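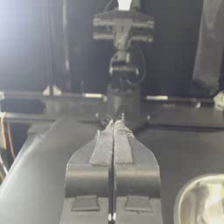
Clear bowl goes cloudy when used to rinse small bathroom items
Asked in Cleaning & Laundry, March

I use a large clear glass bowl to rinse small plastic items from the bathroom, mainly brush heads and travel brushes. After 3 months there is a white film on the inside wall, heaviest near the rim. Dish soap has no effect. The bowl is a Greltard, bought secondhand, no paperwork. Tap water in Norwood is hard. Is this scale or is the glass damaged?

2 answers

Answer 1 (18 votes)
Test it before you treat it. Put a spoonful of white vinegar on one patch, wait ten minutes, wipe. If the patch clears, it is mineral scale and the whole bowl can be soaked the same way.

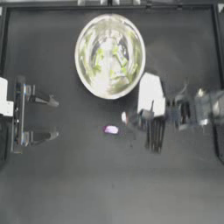 If the patch stays cloudy when dry, the surface is probably etched, usually from years in a dishwasher, and no cleaner will bring it back. Etched glass still works for rinsing. Check it with a fingernail too: scale feels gritty, etching mostly feels smooth.

Do the soak on a flat surface with the small stuff moved out of the way. Fill to the level of the film, rinse twice, towel dry. Air drying puts the scale right back. 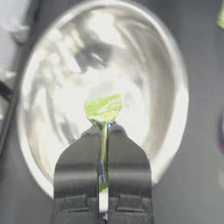 Green item, possibly a toothbrush, with a bowl or basin behind it.

Keep bristles out of the vinegar. Rinse them under plain water and stand them head up.

Answer 2 (1 vote)
just get a plastic one, mine is a Jovau and it doesnt show anything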